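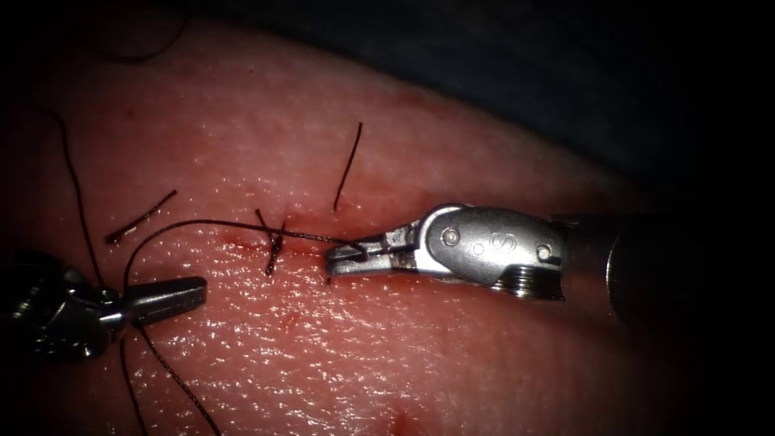 6. First suturing run on the bench

This section assumes both arms are bolted down, the Nelau controller is powered and you have finished the homing routine in section 5. Allow an evening for it. Revised Wed 23 December by Archie Laing.

6.1 Zero the wrists

1. Switch the controller to HOLD.
2. Open the jaws of each instrument from the console, then close them.
3. Enter 138 as the grip limit for both arms. The Skanmont drivers start up at 262, too high for thread.
4. Save to slot 2.

Caution: keep fingers away from the jaws in HOLD. The motors are still live.

6.2 Set the approach

Wrist camera focus is fixed, so the working height has to be right before you try to tie anything. Lower the arm in small steps until the jaws are sharp on the screen. Judge it by the jaws and the round pivot hole below them, as the shaft at the bottom of the view stays blurred at this distance. The tips should be over the incision line, with the second instrument close by at the upper left. If the two touch, back the second one off first.

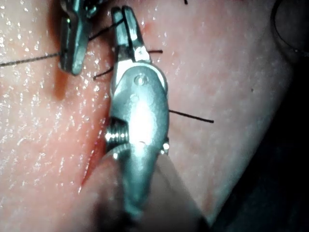

Jaw wear shows up at this height too. Look along the inner edges on the wrist camera view; the ridges that do the gripping should be easy to pick out, as they are on this one. If they look smooth, swap the instrument before going on.

6.3 Tie and trim

1. Set the speed to 1000 on the Kemppainen pedal box.
2. Pick up the long end of the thread with the right arm.
3. Make the throws and draw the knot down slowly.
4. Trim the tails and open the jaws fully before lifting. 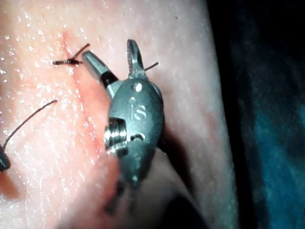 5. Raise both arms to the park height and press STORE.

Note: if the log shows error 3755, the arm lost its place during the lift. Repeat section 5 for that arm only. Spare cables are in Desta's drawer, under the lathe.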